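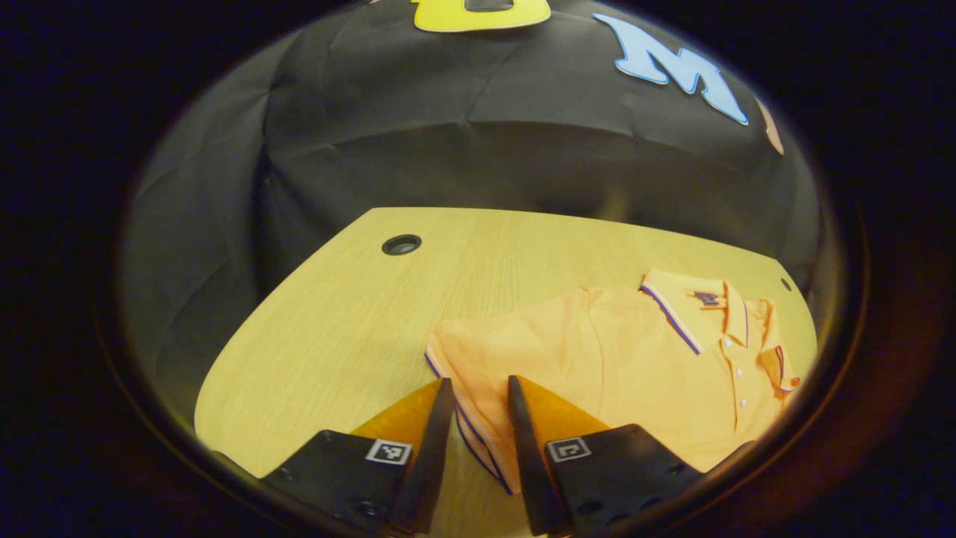 Chapter 2
Knit Fabrics and Dimensional Change

2.1 Scope of the chapter

A knit fabric is a set of yarn loops held in place by friction and by the stiffness of the yarn itself. The loops leave the knitting machine under tension. Once that tension is removed, they move toward a shorter and wider shape, and the length of the fabric changes with them. This movement is called relaxation shrinkage. It occurs in all cotton knits to some degree and is the main subject of this chapter.

Two other kinds of change are treated more briefly. Swelling shrinkage takes place when cotton fibers absorb water and grow thicker, which forces the yarn to follow a longer path around each loop. Felting is limited to wool and other hair fibers and is left to Chapter 5.

2.2 Terms

Course: a row of loops running across the fabric.

Wale: a column of loops running along its length.

Stitch length: the length of yarn in one loop. For a given yarn, stitch length has more effect on the finished size of the fabric than any other machine setting.

Piqué: a knit with tuck stitches placed at regular intervals, giving a raised surface. It is the usual body fabric of the polo shirt. The collar of such a shirt is often knitted separately as a flat rib, so collar and body may shrink by different amounts. The placket, which is lined and stitched through several layers, changes less than the fabric beside it and may pucker.

2.3 Measuring shrinkage

Shrinkage is stated as a percentage of the original length. A sample is laid flat without stretching, marked, washed, dried, and measured again between the same marks. Length and width are always reported separately.

Muchen Fang's trials at the Relau mill used plain cotton jersey washed at 30 degrees Celsius. Most of the change in length took place in the first wash, and later washes added little. Kamil Hrnčiar repeated the work at Stokusberg with piqué and obtained a similar curve, but with a greater change in width. Both sets of results are given in Table 2.1.

Samples must rest in standard air before each measurement. A sample measured straight from the dryer will give a false reading. Section 2.4 describes the resting procedure and the marking template.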